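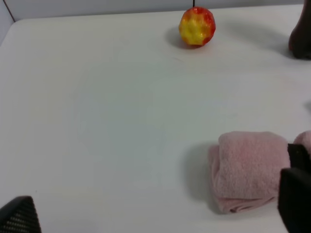
Section 6: Trying out a new set of fingers

By now you've got the Lurnen gripper bolted on, the cable clipped down and the arm answering to the controller. Good! This is the part I enjoy most, and the part where people skip ahead and then write to me a week later, so please go through it in order the first time. After that you can do it half asleep.

You'll be comparing two sets of fingers, the plain ones and the ribbed ones. The wrist camera stays the same for both. If you change the camera and the fingers on the same day you'll never know which of them made the difference (I did precisely this in December and lost most of a week to it).

What you need on the table

Something round, something soft, something long, something flat. I use a toy apple, a folded towel, a mango and whatever box is lying about in the kitchen. Ülle Kuusk swears by a real egg. I've cleaned up after Ülle's egg, so I'll leave that one to her.

6.1 Before you start

1. Switch the controller to HOLD. The light goes amber.
2. Push each finger sideways with your thumb. A tiny bit of give is fine. If it clicks, take it off and tighten the two inner screws again.
3. Open the camera view in Stidero and check that you can see both fingertips, one in each bottom corner. If only one shows up, the camera bracket has slipped round and wants straightening.
4. Type 500 into the force box. These are the controller's own units, so don't go looking for newtons in there. It's a gentle squeeze, and it's where every test in this section begins.

CAUTION: Keep your own fingers out from between the pads whenever the light is green. Yes, even at 500. The Lyons controller can't tell a knuckle from a mango.

6.2 The first grasp

1. Put one object on the table a hand's width in front of the gripper.
2. Press OPEN and wait for the beep.
3. Jog the arm forward until the object sits between the fingertips in the camera view. Go slowly for the last bit, the view makes everything look further off than it is.
4. Press CLOSE.
5. Lift by one step, count to five, and lower again.
6. Write down held, slipped or dropped. Only those three words, please! Vinzenz Camenzind used to write "sort of" and we still don't know what he meant by it.

Do that ten times per object, then swap to the other fingers and do the lot again.

NOTE: Towels are awkward. Go for a folded edge if you can get one, and if the gripper only pinches up a single layer, count it as slipped. I've gone back and forth on that rule and I'm sticking with it now.

6.3 Several things at once

Once the single objects are going well, leave a few out together and pick just one. You're checking that the open fingers don't knock the neighbours on the way in, and that the camera picks out the thing you meant.
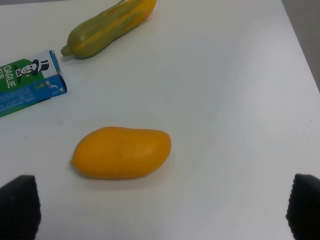 Fig. 6-2. Mango between the open fingers, with the squash and the DARLIE box left further back.

1. Set your target lengthways across the view, so the fingers meet its two ends. Do five tries like that.
2. Turn it a quarter and do five more. You'll probably see a big change on long fruit and hardly any on round things.
3. Move the other objects a little closer and repeat. Stop when a finger touches one of them, and measure the gap you had left.

Flat boxes are the meanest test of the lot. If yours won't come up at all, turn it so the fingers close on the narrow sides, and drop the wrist one more step before you close.

6.4 If it keeps slipping

Raise the force from 500 to 572 and try again. Still slipping? Wipe the pads with a damp cloth, let them dry, and have another go before you touch the number. The highest I'd go with soft fruit is 897, and I wouldn't leave it there.

CAUTION: Put the force back down before you change objects. The controller remembers the last number, even after you've switched it off and on.

6.5 Saving your results

Press SAVE RUN after each set and give it a name with the finger type in it. Our shared folder at Ullgate has some 3,573 grasps in it now, and the ones called "test" and "test2" are no use to anybody. Please don't add to them.

Next comes Section 7, which covers swapping the camera. Put the plain fingers back on before you start it.

12 comments | 31 shares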